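Zetora Sakamoto : première mise en route et transfert de votre ancien téléphone
Par Hiyori Aoki, juillet

Section 4. Transférer vos données

Vous avez allumé le téléphone, choisi la langue et déplié l'écran pour la première fois (quel plaisir, cette charnière !). Passons au transfert. La méthode sans fil marche très bien, et le câble va encore plus vite si vous avez beaucoup de vidéos.

1. Chargez les deux téléphones au-dessus de la moitié.
2. Sur l'ancien, installez l'application Foltine et ouvrez-la.
3. Sur le Sakamoto, allez dans Réglages > Compte > Importer, puis touchez « Depuis un autre téléphone ».
4. Approchez les deux appareils. Un code à six chiffres s'affiche sur chacun ; s'il est identique, validez.
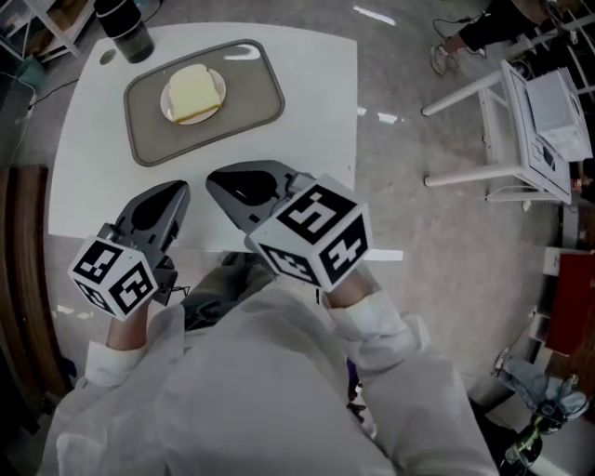
5. Cochez ce que vous voulez garder. Les contacts, messages et photos sont cochés d'office, les applications non.
6. Touchez « Démarrer » et laissez les deux écrans allumés.

Note : mon ancien Irklow contenait 1274 photos et tout est arrivé dans le bon ordre, albums compris. J'étais ravie !

Attention : ne repliez pas le Sakamoto pendant l'importation. Avec la version 105 du système, le repli met le Wi-Fi en veille et il faut reprendre à l'étape 3.

Section 5. Régler l'écran externe

C'est ma partie préférée. Le petit écran sait faire bien plus que donner l'heure, et tout se règle en quelques minutes.

1. Téléphone replié, appuyez longuement sur l'écran externe.
2. Faites glisser vers la gauche jusqu'à « Panneaux ».
3. Choisissez jusqu'à 4 panneaux : météo, agenda, musique, minuteur, etc.
4. Maintenez un panneau pour le déplacer.
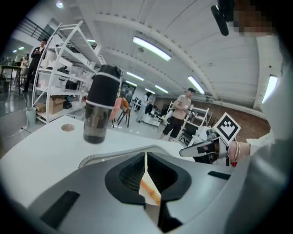 Hiyori Aoki

5. Dans « Continuité », activez « Garder l'application ouverte au repli ». Vous commencez un message en grand, vous repliez, et vous le terminez sur le petit écran. Un régal.
6. Réglez la luminosité séparément. Le curseur va jusqu'à 460 ; je laisse le mien à mi-course.

Note : les applications qui n'acceptent pas le petit format apparaissent en gris dans la liste.

Attention : retirez le film de transport de l'écran externe, mais jamais celui de l'écran pliable. Ce dernier fait partie de la dalle.

Commentaires (3)

Nanami Shimada
Merci ! Je cherchais l'option Continuité depuis deux jours, elle est bien cachée.

Ekaette Idahosa
Chez moi le code ne s'affichait pas à l'étape 4. J'ai coupé le VPN de l'ancien téléphone et c'est passé.

Chie Nakajima
Est-ce que les sonneries personnalisées sont transférées aussi ?

Contact | © Hiyori Aoki, tous droits réservés | Haut de page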